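Replacing the Coin Cell and Cleaning Out a Desktop Tower

Applies to full-size towers with one removable side panel. Slim and all-in-one models open differently and are covered on a separate page.

When to do it

A desktop that loses its date and time after being unplugged usually needs a new coin cell. Most boards take a CR2032, but read the marking on the old one before buying. The Wevalow bench notes call for a dust cleaning at the same visit. In a carpeted room, clean every 8 months whether or not the clock has drifted.

Before opening

Write down any custom firmware settings, or photograph the setup screens. Removing the cell can return them to factory values, including boot order and drive mode. If the system drive is encrypted, have the recovery key on paper.

Shut down fully. Unplug the power cord and every other cable, then hold the power button for 8 seconds to drain what is left in the board. Touch bare metal on the chassis before reaching in, and again after stepping away.

Lay the tower on its side with the removable panel up. Work upright and the cell can drop behind the graphics card. Leave clearance on all sides for the panel and a screw tray.
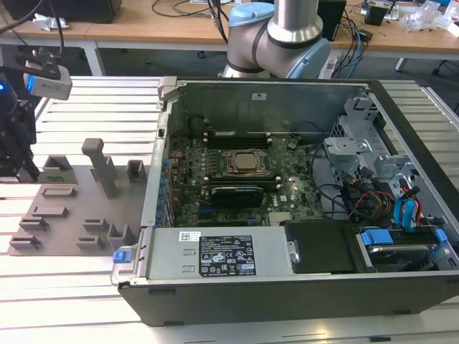 Does the power supply have to come out to change the coin cell?

In most towers it stays in place. Remove it only if it covers the cell or if the unit itself is being replaced. Never open the power supply housing; the capacitors inside can hold a charge after unplugging.

Changing the cell

Move loose cables aside without unplugging them. Press the retaining clip with a plastic pick and let the cell lift on its own. Do not pry with a metal screwdriver. Wait 2 minutes, then seat the new cell with the positive side up, unless the holder is marked otherwise. Handle it by the rim.

Dust

Use short bursts of air with the can upright. Hold fan blades still with a finger. Clear heatsink fins and power supply vents from the outside only. A soft brush – natural bristle, dry – handles the memory slots. Household vacuums build up static and should stay out of the case.

Closing up

Check that no cable touches a fan, refit the panel and stand the tower up. Reconnect, enter setup and restore the settings. Unplug it overnight once and check the clock in the morning. If the time is wrong again, check the seating of the cell and the holder contacts.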